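Questions I get asked a lot

I run a small supper club from my house in Clatthorpe, and the same questions land in my inbox every week, so I've put the answers on one page. If yours isn't covered, drop me a line and I'll add it.

How does it work, then?
You book a seat, you turn up at seven, I feed you. There's one long table and everybody eats the same meal. It's called Sarıgül, which is Turkish for yellow rose, after a café I used to eat in far too often when I lived abroad.

What does it cost?
It's £40 a head for the whole evening, and that covers starters, a main, pudding, tea and coffee. I take payment when you book. Please don't bring cash on the night, I never have change!

Can I bring my own wine?
Yes, please do. I don't have a licence to sell it, so bring whatever you like and I'll supply glasses and a corkscrew. The shop on Monent Road stays open until eight if you forget.

I'm vegetarian. Will I go hungry?
You won't. Most of what I cook is vegetables anyway — beans in olive oil, stuffed peppers, lots of yoghurt and bread. Vegan is fine too with a week's warning. Nut allergies are harder, as my kitchen is small and there are walnuts in nearly everything, so I'd ask you to give it a miss if yours is a serious one.

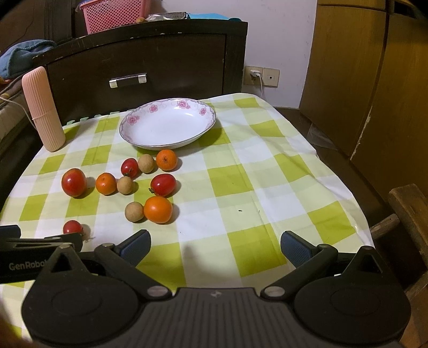 Do you publish the menu beforehand?
Only a rough idea of it, on the Monday. I shop late in the week and change my mind at the market, so the lamb you read about may well turn into chicken. Sorry if you like to plan.

Can I come on my own?
Loads of people do. I try to seat solo guests near the middle so they don't get stuck on the end talking to the wall.

What if I need to cancel?
Tell me 2 days ahead and you'll get all your money back. After that I've already bought the food, so I'll only refund you if I can fill the seat. You're welcome to send a friend instead.

Where do I park?
Not on my road if you can help it, it's permit holders only until nine. The 287 bus stops at the corner and it's a short walk from there. The last one back leaves before eleven.

When are the next dates?
I'm having August off. September bookings go up on the Clikaner page as soon as I've sorted my diary, and people on the mailing list hear first.

Last updated July 30, 2026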